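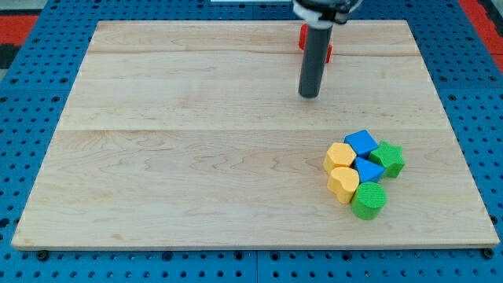
Pale maple-like board, three planks, two seams

Re: Mineral oil or hard finish on a glued-up maple board?

Posted by burlap_joe
I'm finishing up a board for my sister's kitchen and can't decide what to put on it. She cooks every day and is not going to oil anything once a month. I have half a can of Skitell hard oil left over from a desk. The label says food safe once cured. Is that good enough, or should I stick with plain mineral oil? I've sanded to 80 so far and plan to keep going.

Posted by tenon_ray
Mineral oil. It never cures, so you can put more on whenever you like. A film finish gets cut up by knives and then you have flakes in the onions.

Posted by Marlowe_K
Skitell isn't a film finish if you wipe it off properly. I've used it on 12 boards and had one come back, and that one had been through a dishwasher. Let it cure for as long as the can says, and then some.

Posted by tenon_ray
It still builds up if you put on more than a coat or two. I've seen it on other people's work. Mineral oil costs next to nothing at the drugstore.

Posted by Marlowe_K
And it washes out in a couple of weeks. He said she won't keep up with it. A dry board is the one that cups.

Posted by onyekachi_bako
Whatever you pick, raise the grain first. Wet the board with a damp rag, let it dry overnight, then knock it back with your last grit. Do that two times. Maple goes fuzzy the first time it gets washed if you skip it.
Also do both faces the same. I oiled only the top of one years ago and it rocked on the counter like a chair with a short leg.
– Onyekachi Bako

Posted by burlap_joe
Both faces, got it. What grit should I stop at?

Posted by tenon_ray
220. No point going past that on something that gets chopped on.

Posted by Marlowe_K
Agree with Ray on that one.

Posted by pine_and_dandy
Has anyone tried the Enache board wax? It's beeswax and mineral oil mixed. I paid more than 50 dollars for the big tub and I'm not sure it does anything the homemade kind doesn't. Smells nice.

Posted by tenon_ray
You can make that on the stove for a few bucks. One part wax to four parts oil by weight, melted in a jar set in hot water.

Posted by onyekachi_bako
The wax is fine as a top coat over oil. On bare wood it mostly sits there. And check your glue before any of this – if it isn't rated for water, the finish won't save the joints.

Posted by burlap_joe
Glue is the waterproof kind, so I'm fine there. I think I'll go with the Skitell, two thin coats, and give her a small jar of wax with it. If she uses it, good. I'll try it on an offcut first.

Posted by Marlowe_K
Lay the rags out flat outside when you're done. Don't ball them up in the trash.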